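Relatório de andamento do projeto Bangera
5 de maio de 2018

Oi, pessoal da Carkudix!

Escrevo este relatório com um café do lado e a planilha de sessões aberta, então vou tentar ser organizada, mas já aviso que tenho muito para contar. Desde o último relatório, em fevereiro, saímos da fase de montar tudo e entramos de verdade na fase de mostrar tarefas ao robô. Os dois braços estão funcionando juntos, a teleoperação está estável e temos 518 demonstrações gravadas e revisadas. A meta combinada com vocês é de 2.000 até o fim do projeto, e eu continuo achando que dá (explico o porquê mais para a frente, junto com as ressalvas).

Começo pelo que deu mais trabalho. O controle remoto que usávamos em fevereiro tinha um atraso pequeno, mas chatíssimo: a pessoa fechava a mão, a garra fechava um tiquinho depois, e quem opera acaba compensando sem perceber. Nas gravações isso aparecia como um monte de paradinhas antes de cada pega, e o modelo aprendia direitinho as paradinhas! Trocamos o software de comunicação pelo Flusell, refizemos a calibração dos dois lados e o movimento ficou muito mais corrido. Descartamos quase tudo o que tinha sido gravado antes da troca. Doeu um pouco, confesso, mas treinar com aquilo só ia ensinar hesitação.

Também testamos a demonstração "na mão", em que a pessoa segura o próprio braço do robô e o conduz pelo caminho. Para um braço só, funciona lindamente, e gente nova pega o jeito em poucos minutos. Para dois braços ao mesmo tempo é um malabarismo, porque você precisa conduzir um de cada lado e ainda olhar para o objeto. Ficou decidido assim: condução manual para tarefas de um braço, teleoperação para o resto.

Agora, os copos. A família de tarefas que escolhemos para este trimestre é a de copos de papel: pegar um copo virado para baixo, levar até outro ponto da mesa, encaixar um no outro, passar de uma garra para a outra. Parece brincadeira de criança, mas copo de papel é leve, escorrega, amassa com qualquer excesso de força e tomba se o dedo encosta na borda na hora errada. Passei uma manhã inteira só ajustando o limite de força das garras e gastei uma quantidade vergonhosa de copos.

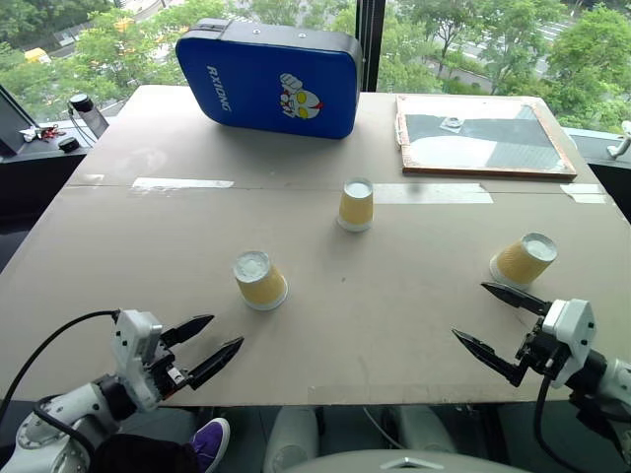
O que mais melhorou as demonstrações foi uma coisa bem simples: parar de arrumar os objetos sempre no mesmo lugar. No começo a gente alinhava tudo com capricho, e o modelo treinado ia muito bem enquanto os copos estivessem exatamente ali. Bastava deslocar um deles um palmo para a garra descer no vazio. Agora quem prepara a mesa muda as posições a cada gravação, e de vez em quando deixamos outros objetos por perto que não têm nada a ver com a tarefa. As sessões ficaram mais lentas, só que os dados ficaram bem mais úteis.

Outra mudança foi escrever um roteiro curto para quem opera. Temos oito pessoas treinadas e cada uma tem seu estilo – tem quem venha por cima, tem quem chegue de lado, tem quem abra a garra o máximo possível e tem quem abra só o necessário. Um pouco de variedade é bom, mas para a passagem de uma garra para a outra estava variado demais. O roteiro diz qual braço entrega, qual recebe e em que altura da mesa a troca acontece. O resto fica por conta de cada um.

Sobre os resultados, prefiro ser prudente. A pega simples já roda sozinha com uma regularidade que me deixa contente. O encaixe de um copo no outro funciona quando os dois estão bem de pé e falha bastante quando algum está inclinado. A passagem entre garras ainda não está em condição de ser mostrada a visitas, e eu preferiria não prometer demonstração ao vivo dela por enquanto.

No orçamento, estamos dentro do previsto. Gastamos mais do que eu esperava com a reposição dos dedos das garras e menos com armazenamento, e uma coisa compensou a outra. O que eu gostaria de pedir é a liberação antecipada da verba da segunda estação de gravação. Com uma estação só, o gargalo é a mesa: tem operador disponível e não tem braço livre. Com duas, chegamos às 2.000 demonstrações em mais 12 semanas de gravação. Com uma, passamos do prazo, e prefiro dizer isso agora.

Para o próximo período, a lista é esta: gravar mais exemplos com copos inclinados, refazer o roteiro da passagem entre garras, passar a revisão das gravações para a ferramenta Istix (hoje eu reviso quase tudo no olho, e meus olhos reclamam) e começar os primeiros testes com copos de outros tamanhos.

As planilhas de sessões e o detalhamento dos gastos vão em anexo. Se puderem me responder sobre a segunda estação antes da próxima reunião, consigo reservar os braços com o fornecedor sem mexer no cronograma.

Um abraço,
Coordenação do projeto Bangera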